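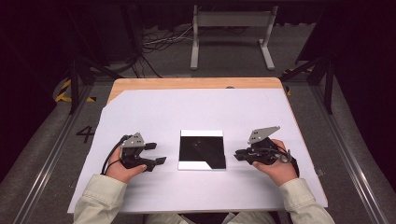
第四讲 工作台面的铺垫与黑底方盘的使用

课程:纸质与小件物品整理基础
授课:Svenja Brunner
地点:Midville 校区,整理实习室
日期:2026年2月19日

4.1 本讲范围

本讲讨论台面本身:台板、垫纸、托盘三层的关系,以及操作者坐姿状态下的手部活动区。物品的分类编号在第三讲已经讲过,装盒与入库放在第五讲。未修第三讲的同学请先读讲义第三部分的术语表,以下直接使用其中的“近边”“远边”“作业区”“静置区”四个词。

近边指操作者一侧的台边,远边指对面一侧。作业区是双手前臂放在台面上、肩部不前倾时手指能到达的范围。静置区是作业区以外仍在台面上的部分,只放暂时不动的东西。

4.2 台板

实习室用长方形浅色木面桌。木面的优点是有一定摩擦,轻压不滑;缺点是有纹理,细小物件(纸屑、针、脱落的线头)落在木纹上不易辨认,颜色接近的尤其如此。另一个问题是木面会吸收水分和油脂,留下的印子可能转移到后来放上去的纸件上。因此凡是要接触原件的操作,台板一律加垫纸,不直接使用裸木面。

桌面清洁顺序:干布一遍,微湿布一遍,再干布一遍。第三遍之后等待3分钟再铺纸。台面如有蜡或胶的残留,先报告,不要自行用刀片刮。

4.3 垫纸

4.3.1 材料
用白色、无涂布、无荧光增白的大张纸。白色的作用是提供均匀背景,使深色物件的轮廓清楚,也使掉落物容易发现。彩色纸可能迁移染料,不用。报纸不用。

4.3.2 尺寸与位置
垫纸应盖住作业区的全部。近边一侧允许纸越过台边下垂,前臂进出时压在纸上,不接触木棱。远边一侧可以留出一窄条裸木面,留出的木条有两个用处:一是检查纸是否歪斜(纸边与桌边应平行),二是撤纸时手指有着力处。

左右两侧的要求较松,以纸边不伸入走道为限。

4.3.3 固定
大张纸靠自重即可贴平,一般不用胶带。纸卷曲严重时,反向卷一次后静置,或在远边两角各压一块压铁。压铁放在静置区。近边不放压铁。

4.3.4 更换
一组物件换一张纸。Grullis 批次含有粉状表面附着物,每处理一件换一张。换纸时由两侧向中间对折,把掉落物兜在折内,再整体移走。不要抖纸,不要吹。
换下的纸在检查之后才能丢弃。检查时在侧光下展开,逐行看过,发现碎片装入小袋,注明所属物件编号。

4.4 方盘

4.4.1 构造与选择
本课使用平底浅方盘,白色边框,内面为黑色光面。白边与黑底的反差使盘的边界明确,浅色碎片落在黑底上容易看见,这一点与白色垫纸正好互补:白纸上看深色物,黑底上看浅色物。两者配合,多数颜色的小件都有可用的背景。

黑色光面会反光。灯在上方时,盘面上可能出现一块较亮的斜影,遮住其中的细节。处理办法依次为:
(1)将盘在原位旋转一个小角度;
(2)调整灯的方向,使反光落到无物件的一角;
(3)仍不能避开时,改用哑光内衬。
不要用垫高盘的一侧来避开反光,倾斜后物件会滑动。

4.4.2 位置
方盘放在垫纸中部,盘的下边与近边平行。盘与身体之间应留出放手的空间,盘的左右各留一手的空位。初学者常把盘拉得离自己太近,结果手腕被迫上抬,前臂悬空,十几分钟后肩部开始疲劳,动作随之变粗。

4.4.3 空盘检查
每次放入物件之前检查空盘:盘面有无灰尘、指纹、划痕,四边有无翘起。光面上的指纹在斜光下最明显。用无绒布单方向擦拭,不画圈。划痕超过指甲长度的盘退出使用,交 Quinlan 库房登记。

4.5 双手的位置

静止姿势:双手分放在方盘两侧的垫纸上,前臂由台面支撑,工具的工作端指向盘内。这个姿势是每一步动作的起点和终点。需要思考、等待或者听讲时,回到这个姿势,不要让工具停在盘的上方。

移动时遵守以下规定:
一手固定、一手移动。只有较大的平面物件才双手同时提起。
左手不越过盘的中线去取右侧的东西,反之亦然。
从盘外进入盘内时先抬高,越过边框再下降。边框虽低,碰撞仍会使整盘位移。
放下物件后,工具先松开,确认物件已经离开,再抬起。

袖口:长袖可以穿,浅色为宜,深色纤维掉落后容易与物件碎屑混淆。袖口应收紧或贴合手腕,宽袖口须折起。手表、手链在铺纸前取下。使用带线的工具时,线从手的外侧或后方引出,不得横过方盘,线的余量放在垫纸上理顺。

4.6 桌位与地面

桌位按地面编号使用,找到编号后再搬椅子。地面标有黄黑相间条纹的位置不放包、箱、椅子。灰色地毯上掉落的小件很难寻找,若确认有物件落地,本人保持坐姿不动,由旁边的人从外侧向内检查。座椅向后推之前先看椅脚周围。

4.7 灯光读数

台面中心照度按两档设定。检查原件:400勒克斯。检查空盘和换下的垫纸:3000勒克斯,使用后立即调回。高档位只用于不含原件的台面。读数时照度计平放在方盘位置,方盘先移开。

4.8 练习

练习一 铺纸。在规定桌位完成清洁和铺纸,纸边与远边平行,近边下垂,无折痕。完成后由邻座检查,互换一次。

练习二 置盘与调光。放置方盘,记录初始反光的位置,按4.4.1的顺序调整,每调整一步画一张草图,标明亮区所在。草图用铅笔。

练习三 空动作。盘内不放物件,从静止姿势出发,进入盘内,停顿,退出,回到静止姿势。左右手各40次。要求边框无碰撞,盘无位移。可在垫纸上用铅笔沿盘的外缘画线,结束后对照。

练习四 移件。用 Nellgate 练习套件中的纸片,将其从盘的左上角移到右下角,再移回。纸片有薄厚两种,先厚后薄。薄片移动时出现弯折即停止,记录弯折发生在提起、平移还是放下阶段。

4.9 记录格式

每次练习填写一行:桌位号、垫纸更换次数、照度、盘编号、异常。异常一栏没有内容时写“无”,不留空。盘编号刻在盘底,抄录时把盘移到静置区翻看,盘内有物件时不翻。

4.10 阅读与准备

下次上课前读讲义第五部分的前两节,并带上本讲的草图。练习四未完成者在开放时间补做,开放时间见实习室门口的登记表。11月班的同学沿用旧版记录表,桌位号一栏填在“备注”内。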